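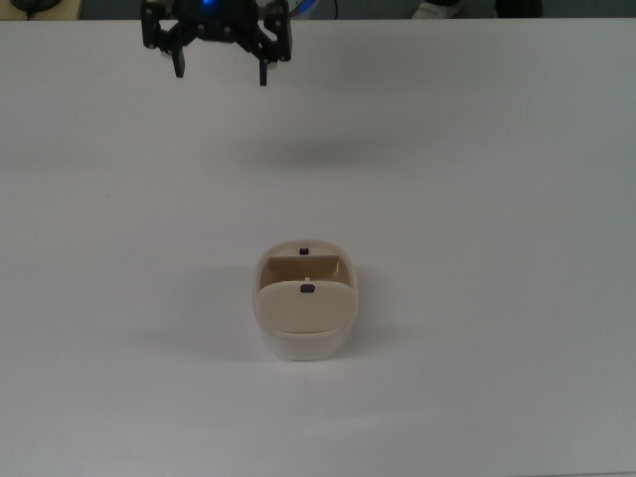 Home | News | Features | Galleries | Archive

Gallery: Can machines do the chores yet?

27 January 2021
By Algirdas Rimkutė

Print this page
E-mail this page

People have been promised a robot that tidies the kitchen for as long as there have been kitchens with outlets in them. What you can buy today is a disc that vacuums the floor and gets stuck under the couch. The harder jobs are the ones done with hands: closing a lid, picking up a cup, putting a thing back where it goes.

Gunārs Jankauskaitė runs the small test shop at Trestum, where arms are tried out on jobs of this kind for homes and for store stockrooms. He keeps a list of 15 chores. At the moment he is willing to call 5 of them done, meaning he would let a customer watch without warning them first.

Small plastic goods

A cream-colored tub with a curved front panel, standing on a white table under an open two-fingered gripper. Pale plastic on a pale surface is harder for a machine to pick out than most people expect, and rounded corners give flat fingers less to hold. Jankauskaitė puts containers like this in the middle of his list, below boxes and above anything made of cloth.

Lids and flaps

A person opens a lid by feel and stops pushing when it gives. Most arms have to be told how far to go and how hard. The shop's software, called Kudo, slows the fingers down near contact, and a lid that takes you a second can take the arm eight.

Boxes on a shelf

The nearest thing to a finished job. Square cardboard boxes, all one size, go from a cart to a shelf with few problems. Plandudano, a housewares wholesaler, has asked for a trial in its stockroom in February. The last run at Trestum moved 193 boxes before a person had to step in. Mixed sizes are another matter.

Cups and glasses

Mugs are fine when the handle faces the right way. Glasses are slower, and clear ones are often missed altogether. Jankauskaitė does his testing with plastic tumblers and says he will move on to real glass when he is ready to sweep.

Towels and shirts

Not yet. A folded towel can be carried. A towel dropped in a heap has no shape a machine can count on, and folding one still takes more than eight minutes on a good try. "I have two children who can do it faster, and they don't want to either," he says.

Wiping down

The arm wipes a flat counter well enough. It does not know when the counter is clean, so it wipes the same number of times whatever was spilled. A second company, Plodadov, is working on that part, and Jankauskaitė expects to try its system after the stockroom trial.

For now he does the dishes at home by hand.

Print this page
E-mail this page

Back to Galleries | Next gallery | Top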